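Vovura Arm Set-Up Guide
Section 3: Liquids Near the Work Area

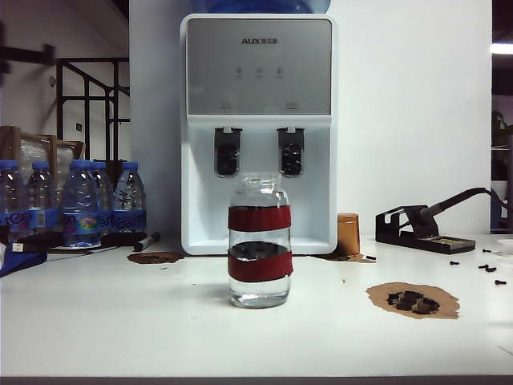 How full may a container be when the arm moves it?
Half full at most, lid on, and never over a power strip.

1. Press the stop button before reaching in. The arm has no manners and will not wait for you.
2. Clear loose screws, pens and cloths from the table.
3. Unplug soldering irons and move them to another bench. Water and hot tools get along badly.
4. Set the speed limit to 400 in the Floka panel.
5. Run the path three times with an empty jar. Watch all three.

NOTE: Dried spills count as spills. Wipe them up and write them in the log.

CAUTION: Keep drinking water and test water apart, and label the test water. "Everyone knows which is which" is not a label.

6. If the arm drops anything, stop and go back to step 1, however late it is.

Related items
Kindport Gripper Care
Floka Panel Error 13
Chuensuk Drip Tray Fitting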